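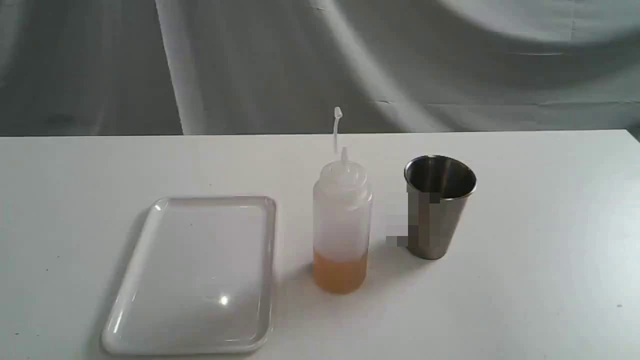 White tray, squeeze bottle, gray cloth behind.

Flandcombe Tabletop Set – README

Hi, I'm Marianna Lis, and I put this folder together. It's all pictures of ordinary things on a white table: trays, cups, bottles, the stuff that ends up by my sink anyway. There are 2000 pictures in 32 folders, one folder per arrangement.

What's on the table

The tray is white plastic with rounded corners and a raised rim. White on white sounds like a terrible idea, I know, but the rim shows up nicely and I got fond of it.
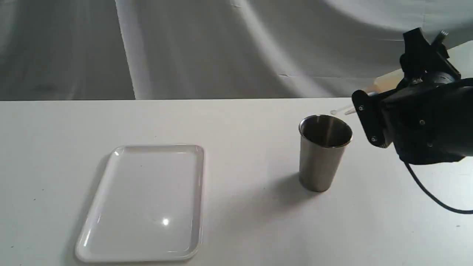

Steel cup to the right of the empty tray.

The steel cup is my favorite – it's wider at the top, and the metal picks up silver and brown from whatever's near it. If you're sorting by material, put it under "metal, shiny."

The backdrop is gray cloth. Szymon Sadowski wanted me to iron it and I said no (I like the folds!). Please don't crop it out, the light and dark bands are handy for matching pictures from the same setup.

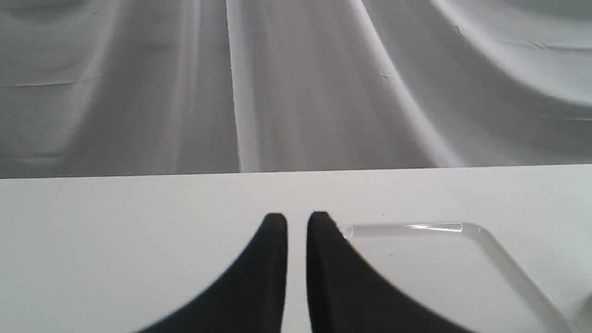

Close-ups

Some pictures get very near one object, so edges go soft and you lose the top or bottom. I kept 114 of these. Labels name the biggest thing first, then whatever is peeking out from behind it. 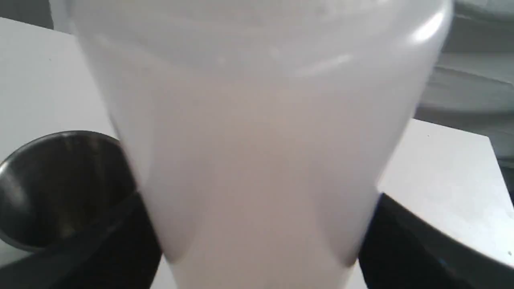
Frosted plastic cup, with a metal bowl or cup behind it on the left.

Known problems

Two folders, Cudby and Arellano, still mix up "cup" and "tumbler." I'm fixing those next. Send corrections to me or Szymon, with the folder name please!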